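Search this site
Enter keywords
Go

FOR IMMEDIATE RELEASE

Toprak Opens a Soup Counter With One Size of Bowl and Very Few Opinions About Croutons

SKIRKACH, March 2026 - Toprak, the neighborhood kitchen that has spent nine years politely declining to serve lunch, will begin serving lunch. The new soup counter opens in May at the Valtar Street end of the building, in the narrow room where the coats used to go. The coats will have to make their own arrangements.

The menu is five soups. Red lentil, chicken and rice, and yogurt with mint stay on all year. The other two change when the cook gets tired of them, and the kitchen has asked us to say that this could be a Tuesday. Every soup comes in the same bowl with the same piece of bread. Customers who want a larger bowl may buy a second bowl.
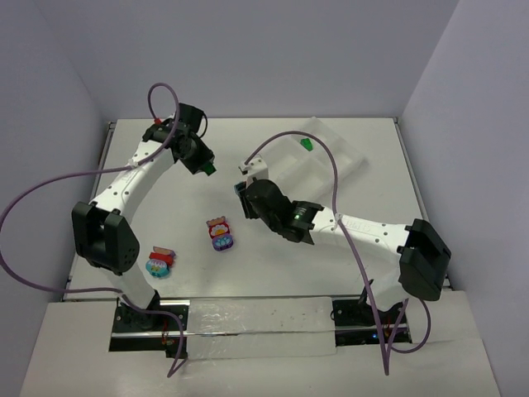 Ozan Gökçe

"People have been asking us for lunch since the week we opened," said Aslı Polat, owner of Toprak. "I told them all we'd think about it. We thought about it for nine years, and I don't believe anyone can say we rushed."

The soups are the work of Yavuz Tokgöz, who cooked on a ferry before he joined the dinner kitchen and still ties down things that are in no danger of sliding. His lentil soup went through 11 versions before the staff would agree on one. The version they agreed on was the second. Tokgöz has kept the notes from the other nine that came after it and brings them up often.

"There's cumin in it, there's a little lemon, and there's less garlic than I wanted," Tokgöz said. "I was outvoted on the garlic. I would like that in the announcement."

Bread will come from Bivlow, the bakery across the street, under a deal reached mostly by shouting from one doorway to the other. Bivlow's owner, Ha-rang Kwon, has built a short, dark loaf for the counter that holds together when it is dunked. Earlier loaves did not, and a few were lost. Kwon will also bake a seeded roll on Saturdays, on the understanding that it will not be called artisanal anywhere in the building.

On the matter of croutons, Toprak has no position. They will sit in a jar near the napkins, and guests may come to their own conclusions.
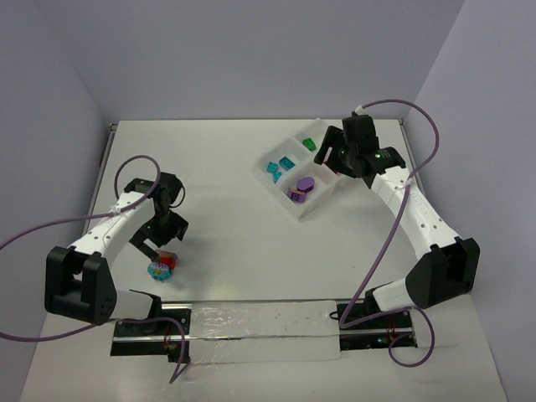

Seating is limited to a shelf along the window and a bench that was bought for looks and has never been comfortable. Most customers are expected to take their soup with them. Containers carry a small deposit, which is returned when the container is, and lids are included in the arrangement. Please bring back the lids. The dinner kitchen has tried this with its own containers and now owns a great many bottoms.

The counter replaces the old coat room at a cost the owner describes as "more than a coat room." Part of the bill was covered by a 2,000 dollar neighborhood improvement grant, which paid for the new front step and a railing that customers are welcome to hold. The step had been a subject of local conversation for years, especially among people who had met it in the dark.

Dinner service is not changing. Reservations are still taken by phone, the phone is still behind the bread, and it is still worth letting it ring.

Lunch hours will be posted on the door before opening day. Soup is served until it runs out, after which the counter closes and Tokgöz goes home. Anyone hoping to learn the day's changing soups in advance can call in the morning, though the answer may be "orange."

Reporters who want to visit the kitchen before the opening should contact Eduardo Mercado at the Toprak front desk. Mornings are best. Samples will be provided, along with Tokgöz's remarks on garlic.

Recent releases
Toprak Brings Back the Lamb, Apologizes to the Eggplant
Bivlow and Toprak Settle Question of the Shared Awning
Winter Hours Are the Same as Summer Hours
A Note on the Front Step
Aslı Polat Answers Your Letters About the Music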